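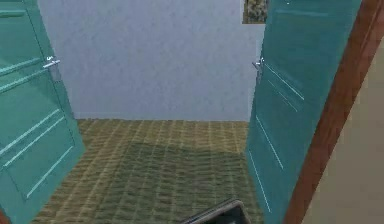 Teal double doors, opened onto a small room. Computer rendering.

The coach of the Zoltidcombe women's handball team answers the phone at seven in the morning, before the first training. She asked that her name stays out of the article. "Write about the defense," she said. "The defense did the work."

Her team finished April in second place, after two years near the bottom of the table. In the last 9 matches they allowed 203 goals, the lowest number in the club's history. When she arrived, the players stood flat on the six-meter line and waited. She moved 3 of them forward, and in the first month it went badly.

"We lost at Griltilell by eleven goals," she remembers. "In the bus the captain asked me if we will go back to the old system. I told her no, but I did not sleep well that night."

The change came slowly. She shortened the running exercises and gave the time to footwork, always in pairs. The goalkeepers trained together with the defenders, so each one knew which side of the goal the block would cover. The older players, she admits, did not like it at first.

I asked about the return match with Griltilell, which Zoltidcombe won by 2. She became quiet for a moment.

"We were tired and we made mistakes with the ball. But in the last minutes they had to shoot from far away, every time. For me this was better than the result."

Two of her wing players have offers from bigger clubs. She has advised both of them to listen. Training for the new season starts with the same exercise as before, in pairs, without a ball.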